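7月20日 両腕でつかむ課題、円盤の収集

朝のうちに書き始めておく。昨日の分を夜に書こうとして、結局ほとんど思い出せなかったので。今日はその場で少しずつ足していくつもりです。読みにくいところがあったら、あとで声をかけてください。

まず現状の整理から。Girkmontの両腕課題のデータは、昨日の終わりの時点で採用分が1,608本になっている。採用というのは、Manley(収録ツールのほう)で「良」を付けて、そのあと別の人の目でもう一度見て通ったものだけのこと。途中で止めたものや、落としたけれど拾い直したものは別のフォルダに分けてあって、この数には入っていない。拾い直しを学習に入れるかどうかはまだ決着していなくて、私は入れたい側です。理由は下のほうに書く。

今日の目標は円盤を96本。多いように見えるけれど、1本が短いので、調子がよければ夕方前に終わる計算。調子がよければ、ですが。

朝いちばんの作業はいつもどおり原点合わせ。左腕の手首が昨日からほんの少し内側に寝ている気がしていて、操作していると、まっすぐ出しているつもりなのに指先が体の中心のほうへ流れていく。オアナさん(Oana Filip)に代わってもらって動かしてもらったら、「わたしは気にならないけど、あなたがそう言うなら合わせ直しましょう」とのこと。合わせ直したら、やっぱりずれていた。数字で見ると小さいのに、操縦している側の手はちゃんと気づくものなんだなあと、妙に感心してしまった。ずれたまま取った昨日の後半の分については、Manleyの備考欄に「左手首オフセット補正前」と書き足しておいた。捨てるほどではないと思う。関節角の記録そのものは後から補正をかけられるし、映像のほうは映ったとおりなので、両方の整合が取れればよい。補正の式は共有フォルダのキャリブレーションのメモに追記した。符号を一度逆に書いて、すぐ直した。もし逆符号の版を手元に持っている人がいたら、差し替えてください。

次に、円盤の話。

前回までの対象物は四角いものと細長いものが中心で、両腕といっても、片方が主役でもう片方は添えるだけ、という取り方でもなんとかなっていた。円盤はそうはいかない。丸いので、片側から押すと逃げる。しかも逃げる方向が、押した点と中心を結ぶ線から少しずれただけで大きく変わる。左右の指がきちんと向かい合っていないと、円盤はくるっと回りながら手前か奥に抜けていく。最初の何本かはずっとこれで、二人で「あー」と声を出しながら見送っていた。

昼前までにやってみて分かった手順を、忘れないうちに書いておく。

最初に両腕を引いた姿勢から始める。ここは今までと同じ。Manleyの開始の合図が鳴ってから動くこと。鳴る前に動き出してしまうと冒頭が切れて、静止した区間がないまま始まる記録になる。前処理で頭の静止区間を見て時刻合わせをしているので、これがないと後で手作業になってしまう。私はせっかちなので何度かやった。すみません。

それから、片腕ずつではなく、両腕を同時に寄せていく。左を先に置いて壁の代わりにし、右で押し当てるやり方も試した。人間の感覚としてはこちらのほうが楽だし、きれいに見える。ただ、これで揃えてしまうと「左が先、右が後」という順番まで覚えてしまうのではないか、とオアナさんが心配していて、私もそう思う。前に細長いものでやったときも、推論させてみたら左腕がぴたりと止まって右腕をずっと待っていて、右腕のほうも左を待っている様子で、二本とも動かないまま時間切れになったことがあった。あれは見ていてちょっとかわいそうだった。なので今回は、同時に寄せるのを基本にして、どちらかが先に触れる回も混ぜる。先に触れるほうは左右どちらかに偏らせない。

触れる直前で速度を落とす。ここがいちばん大事で、いちばん飽きてくるところでもある。飽きると速くなる。速くなると弾く。弾いた回を見返すと、だいたい直前の減速がない。操縦している本人は減速したつもりでいるのがまた困ったところで、私も自分の記録を見てびっくりした。オアナさんは小さい声で「ゆっくり、ゆっくり」と言いながら操作していて、最初は笑ってしまったのだけれど、真似してみたら明らかに成功率が上がったので、今は私も言っています。午後に隣の部屋から覗きに来た人がいたら、二人とも唱えていると思うので、気にしないでください。

最後に、挟んだらすぐ持ち上げず、ひと呼吸置く。この「ひと呼吸」をどう揃えるかで少し議論した。秒を決めて数えるとロボットまで数えたように止まる癖が付くし、決めないと人によってばらばらになる。とりあえず「手応えが落ち着いたら」という言い方にしておいた。手応えといっても力覚の返りがあるわけではなく、画面越しに円盤が動かなくなったのを見て判断しているだけなので、言葉としてはあまり正確ではない。もっとよい言い方を思いついた人は教えてください。

持ち上げの高さは、目で見て天板から離れたと分かればよしとした。高く上げる必要はない。前回、張り切って高く上げた回で肘が可動域の端に当たりかけて警告が出たので、むしろ低めにしてください。

昼休みをはさんで、ここまでの本数は採用見込みで30本。目標から見ると遅れている。ただ、手順が固まるまでの時間が入っているので、午後はもう少し進むはず。

昼ごはんのときに、拾い直しの記録をどう扱うかの話になった。Ingaの評価(学習済みモデルを回すほうの環境です。先週から入った人が、Ingaというのは人の名前だと思ってしばらく挨拶の機会を待っていたそうで、先に説明しておくべきでした)では、失敗したあとの挙動が一番弱い。うまくいくときは見とれるほどきれいなのに、一度外すと、外したことに気づかないまま空気を挟んで、そのまま持ち上げの動作に入ってしまう。成功例しか見せていないのだから当たり前といえば当たり前で、責めるのは酷だと思う。外したあとにどう戻ればいいのか、私たちは一度も見せていないのです。

それで、私としては拾い直しの入った記録を、分けたうえで学習に入れたい。反対の意見は、失敗の部分まで真似するようになるのではないか、というもので、これももっともだと思う。折衷案として、失敗した時点に印を付けて、印より後ろだけを使う、という案がオアナさんから出た。つまり「ずれた円盤に対して手がこの辺りにある」という状態から始まる短い例として扱う。これなら失敗の動き自体は入らない。ただ、印を付けるのは人なので手間がかかる。Manleyには今のところ途中に印を打つ機能がなくて、備考欄に時刻を手で書くしかない。機能の追加は相談してみるけれど、当面は手書きで。

そのための時刻の書き方も決めた。記録の開始からの秒で、小数は一桁まで。時計の時刻で書かないこと。私が最初の何本かを時計の時刻で書いてしまい、あとで引き算をする羽目になって、しかもそのうちの一本は引き算を間違えていた。オアナさんが見つけてくれた。ありがとう。

もうひとつ昼の話題。Dralitzから届いた新しい指先の替えを試すかどうか。今のより表面が柔らかいそうで、丸いものには向いていそうな気はする。ただ、途中で指先を替えると、替える前と後で見た目も滑り方も変わってしまう。円盤の分を全部取り終わるまでは今の指先で通すことにした。箱は棚の上の段に置いてあるので、開けないでください。開けたくなる気持ちはとてもよく分かります。私も二回ほど手に取りました。

午後。

始める前に円盤の初期位置を見直した。午前の分を重ねて表示してみたら、置いた位置がほとんど天板の真ん中に固まっていた。手で置くと、どうしても置きやすいところ、取りやすいところに置いてしまう。操縦している人が次も自分で置くと特にそうなる。なので午後からは、置く人と操縦する人を分けて、置く人は前の回を見ないで置く、ということにした。見ないで、というのも難しくて、つい見てしまうのだけれど。左右に寄せた位置も入れる。ただし片方の腕が伸び切るところまでは寄せない。伸び切ったところで両手を向かい合わせにしようとすると、手首の向きが足りなくて斜めに挟むことになり、円盤が抜ける。

真ん中に置いた回もちゃんと要るので、真ん中を避けるのではなく、広がりの中に真ん中もある、くらいの気持ちで。

置くときの注意をもう少し。手を引っ込めてから開始の合図を出すこと。今日は一度、置いた人(私です)の指が記録の冒頭に入ってしまって、やり直しになった。袖も同じ。長袖の人はまくってください。それから、円盤を置いたあとに天板に手をつかないこと。天板が少しでも動くと、頭のカメラから見た天板の縁の位置が変わる。気になるほど動いたことは今日はなかったけれど、朝と夕方で縁の見え方を比べる習慣はつけておきたい。

途中で、右の挟み方について気づいたこと。右の指はしっかり当てにいくのに、左は遠慮がちになる傾向がある。私もオアナさんも右利きだからかなあと話していたのだけれど、記録を見ると、オアナさんより私のほうが差が大きい。左の指先が円盤の縁に触れているのか、まだ手前で待っているのか、頭のカメラの映像だけでは判断のつかない回がいくつもあった。関節の記録と合わせればある程度は分かるとして、映像から判断する学習器にとっては、ここは人間が見ても迷うところだということになる。悪いことだとは思わない。実際の使われ方でもそういう瞬間は必ずあるので。ただ、全部がそうだと困る。
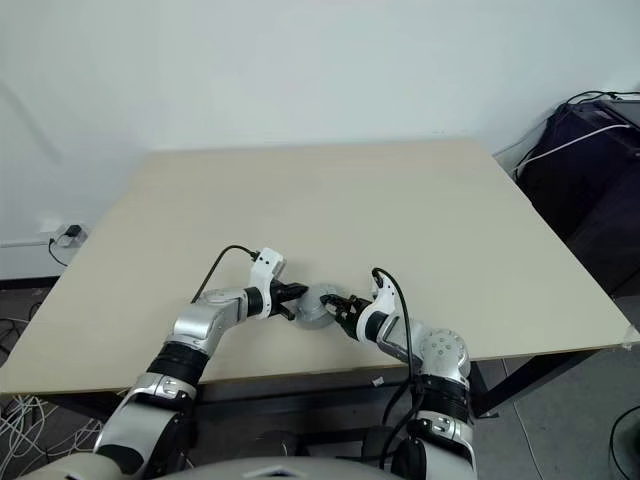
円盤、左右から寄せたところ。右の指は側面に当たっている。左は縁に触れているか、すぐ手前か。

こういう瞬間を後から見て「良」と付けるかどうか、二人で別々に判定して突き合わせてみた。意見が割れたのは、やはり左の指先のところ。オアナさんは、その後に持ち上がっていれば良、という考え方。私は、持ち上がっていても左が滑り込むように後から入った回は備考を付けたい、という考え方。話しているうちに、判定そのものは「持ち上がったかどうか」で揃えて、気になるところは備考に回す、ということで落ち着いた。判定の基準はひとつのほうが、後から来る人が迷わない。備考は自由に書いてよいけれど、「左遅れ」「右遅れ」「回転あり」の言い方だけは揃えたい。昨日まで私は「左おそい」、オアナさんは「left late」と書いていて、検索しても片方しか引っかからなかった。

書いていて思ったのだけれど、「回転あり」は、円盤が見た目には回ったかどうか分かりにくいという問題がある。丸くて一様に灰色なので、その場で回っても映像ではほとんど変わらない。目印のシールを貼れば分かるようになるけれど、貼ると今度はシールを手がかりに覚えてしまうかもしれない。今回は貼らない。位置がずれながら回った、と見て分かるときだけ「回転あり」と書くことにする。純粋にその場で回った分は、たぶん拾えない。そこはあきらめます。

配線について一点。右手首の黒いケーブルは、上から小さく輪を描いて腕の外側を下りる今の取り回しでよいと思う。前は輪がもっと大きくて、腕を内側にひねったときに視界に入ってきて気になっていた。左のほうは手首の上から弧を描いて肘に下りている。どちらも余裕を詰めすぎないこと。詰めると、手首を返したときに引っぱられて、指先の向きがほんのわずかに戻される。朝の左手首のずれも、もしかするとこれが関係しているかもしれないけれど、確かめてはいない。次に原点合わせをするとき、ケーブルを支えた状態と支えない状態で比べてみたい。

天板の下、左端の床の白いケーブルの束は、近いうちにまとめます。足を引っかけそうになるので。結束バンドを頼もうと思いながら、毎回忘れている。ここに書いておけば忘れないはず。あと、天板の右手前の角の半透明のテープ、あれは剥がさないでください。剥がすと前の日までと見え方が変わってしまうので、せめて円盤の分が終わるまではそのままで。

夕方の集計。今日の採用見込みは昼の分も入れて、目標の本数にちょうど届いた。最後の何本かは二人ともだいぶ疲れていて、「ゆっくり」の声も小さくなっていたのだけれど、見返すとちゃんと減速している。えらい。拾い直しの入ったものは23本で、これは採用とは別に数えている。全部に失敗時点の秒を書き込んだ。もし抜けているものを見つけたら私に言ってください。こういうものは書いた本人がいちばん見落とす。

拾い直しの中に、とてもよいものがひとつあった。オアナさんの回で、円盤が奥に逃げたあと、すぐに追いかけずに両腕を一度少し開いて、それからあらためて左右から寄せ直している。焦って片腕で追うと、天板の奥の縁まで押していってしまうことが多いので、この「一度開く」はぜひ覚えさせたい動きです。本人に聞いたら、「考えてやったわけじゃなくて、なんとなく」とのことだった。なんとなくでできる人の例をたくさん集めるのが今の仕事なのかもしれない、と帰り支度をしながら話した。私はなんとなくだと片腕で追ってしまうほうなので、意識してやります。

アップロードは夜のうちに流しておく。前に途中で止まっていたことがあったので、明日の朝いちばんに来た人は、転送のログの最後の行だけ見てください。完了と出ていればそれで終わり。出ていなければ、やり直しを押さずに、先に私に連絡を。やり直すと最初から送り直しになってしまって、昼まで回線が重くなります。

明日以降にやること、思いつくまま。

・今日の採用見込みの二度目の確認。私が操縦した分はオアナさんに、オアナさんの分は私が見る。
・補正前の左手首の記録に補正をかけて、映像との整合を何本か抜き出して見る。
・拾い直しの「印より後ろだけ」を切り出すスクリプト。たたき台は私が書く。失敗時点ちょうどで切るのか、少し前から残すのかは未定。少し前から残したほうが、速度の情報が入るのでよい気がしている。
・Manleyに途中の印を打つ機能の相談。足踏みスイッチが使えると、両手がふさがっていても打てて助かる。
・ケーブルを支えた状態での原点の比較。
・結束バンド。

円盤だけで小さく学習を回してみて、Ingaで様子を見るところまで今週中に行けたらうれしい。全部混ぜた学習はその後で。四角いものと円盤を混ぜたときに、四角いもののほうが下手にならないかが気がかりで、そこは混ぜる前の結果を残しておかないと比べようがない。前の重みは消さないでください。容量が足りなくなったら、私の作業用の領域に古い可視化の動画がたくさんあるので、そちらから先に消して構いません。

11月の報告までに対象物をあといくつ増やすかという話も来ているけれど、個人的には種類を急いで増やすより、円盤で外したあとに自分で戻れるところまで見てからにしたい。次の打ち合わせでそう言うつもりなので、違う意見の人は先に教えておいてもらえると、心の準備ができて助かります。

追記。帰り際に椅子の高さの話が出たので書いておく。操縦席の椅子は、オアナさんと私で高さが違って、交代のたびに上げ下げしている。戻し忘れると肘の角度が変わって、本人も気づかないうちに肩で操作するようになる。支柱に鉛筆で二本線を引いておきました。上がオアナさん、下が私です。他の人も、自分の線を引いて名前を書いてください。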